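Small Parcels, Unit 4: Weighing Soft Mailers at the Bench
Course handout, Introduction to Packing and Dispatch
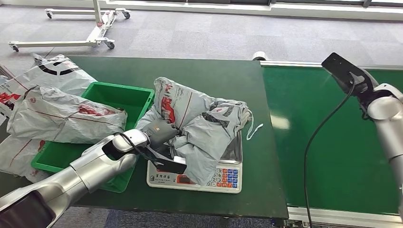
Page last changed: Dec 27, 2019

Welcome back, everyone. Last unit we spent a long and (I hope) pleasant time on boxes, and boxes are easy to love. They have corners, they sit where you put them, and they show you their labels without any fuss. Now we come to the plastic mailer bag, and I want you to be patient with it, as most of what a small shipper sends out these days goes in one. By the end of these notes you should be able to take a bag from the crate, get an honest weight off the scale, write it down and move on to the next.

The notes were first put together by Tamara Hrytsenko for the August group, and I have added to them here and there where students asked good questions. If you find a mistake, it is almost certainly in one of my parts. Please tell me!

4.1 The bench

Our layout is the plain one: a green worktable, a crate at the left, the scale near the middle. Work comes in from the left and leaves to the right, and if you are left-handed and want it the other way around, say so at the start of the session and we will turn a bench for you. Whichever way you go, keep to it for the whole shift. The worst muddles I have seen came from two people sharing a bench and working in opposite directions, each very politely putting finished bags into the other one's pile.

The crate has a raised rim, and full bags love to hang over it. A bag draped across the rim is fine while it waits. A bag hanging off the front of the table is asking to be knocked by your hip, so tuck it back in when you notice it. You don't need to stack mailers neatly (they won't stay stacked anyway), but do try to leave a hand's width of clear table between the crate and the scale. We will come back to that gap in 4.3, where it matters more than you would think.

4.2 Getting to know the scale

The scale has a silver stainless-steel platform on top and a white plastic body. On the front is a small display window, and to the right of it a keypad with square buttons in red, blue and orange. Take a minute to find the keys you need before you start, and leave the others alone. On a practice day by all means press everything and see what happens, as that is how I learned, but on a working day a stray press can change the unit you are reading in, and then a whole page of weights has to be done again.

Before the first bag, do these four things:

Switch on with nothing on the platform and wait for the display to settle.
Look at the unit showing. We work in grams throughout this course.
Put the 1000 gram check weight in the middle of the platform and read the display.
Take the weight off and see that the display goes back to zero.

If the check weight reads wrong, don't zero the scale with the weight still on it and carry on. I know it is tempting. Write the reading on the bench sheet and ask for help. If the display won't go back to zero, look under the platform for a scrap of tape or a label backing, which is the culprit more often than anything else.

4.3 Why soft bags give bad weights

A scale weighs what its platform is holding up, and nothing more. With a box this is no trouble at all. A mailer, though, bulges and slumps, and you can see from the bag on the scale at the top of the page how readily one spreads past the edges of the platform and hangs down over the front and the side. Hanging over is not a fault in itself. The bag is still being carried by the platform, and the weight will be right so long as the loose part touches nothing else.

The trouble begins when it does touch something. If a corner of the bag reaches the table, the table holds up a little of the parcel and your reading comes out low. The same goes for a bag leaning on the crate, and there is the reason for that hand's width of clear table. If the bag presses against the white body of the scale, some of the load can be lost there too. And if your own hand is resting on the bag to keep it from sliding, you are adding to the reading, perhaps only by a few grams, perhaps by a good deal more if you are tired and leaning.

There is a second nuisance with a bag that hangs over the front, which is that it can hide the display. People then lift the flap with a finger to read the number, and of course the number changes while they are lifting it. Turn or fold the bag first, let go, and then read.

4.4 The method

Pick the bag up with both hands, one at each end, and give it a gentle shake so that the contents drop toward the middle. Lay it on the platform with the heaviest part at the center. Fold the loose ends in over the top, or under if the bag is slippery and won't stay folded. Take both hands away. Wait until the display stops changing, and read it aloud if you are working with a partner. Then write the weight down before you touch the bag again.

That last point sounds fussy, but please humor me. A number carried in the head while the hands are busy has a way of turning into a different number. One of our former students, Přemysl Slanina, used to put his pencil down across the bench sheet on the line he was about to fill, and he would not pick up a bag until the pencil had been used. I have borrowed the habit from him and recommend it warmly.

For very large bags that cannot be folded small enough, use the shallow tray. Put the empty tray on first, zero the scale, and then put the bag in the tray. Remember to clear the zero setting when the tray comes off.

4.5 Limits and labels

For the practice sheets we use a made-up rate table under the name of Drodico, with two bands. The first band runs up to 400 grams and the second up to 3000 grams. Anything over the second band is set aside for the box bench. A bag exactly on the line belongs to the lower band, and a bag that flickers back and forth across the line should be lifted off, laid down again and read a second time. If it still flickers, write down the higher figure.

Always weigh the bag as it will travel, sealed and with its label on. A label and its pouch weigh very little, but so does the difference between one band and the next when you are sitting right on the edge of it. Printed patterns, stripes and logos on a mailer tell you nothing about where it is going, and a reused bag may carry somebody else's old markings. Go by the address label and nothing else. If the label lies over a crease, smooth it flat with the side of your hand before the bag goes on the scale.

4.6 Practice for next time

Take five mailers from the practice crate. Weigh each one flat and folded, then once more with a corner resting on the table on purpose, and write the two readings side by side. Bring the sheet with you, and note down which bag gave the biggest difference and how it was filled. Bags with clothing in them behave quite differently from bags with one hard object, and I would like us to talk that over together.

If you have time left, weigh the Trevia sample bag three times, lifting it right off between readings. The three numbers should agree. Where they don't, have a look at how you set it down.

Reading for Unit 5: the Cenport packing booklet, the section on void fill. Copies are on the shelf by the door, and please put them back when you have finished with them.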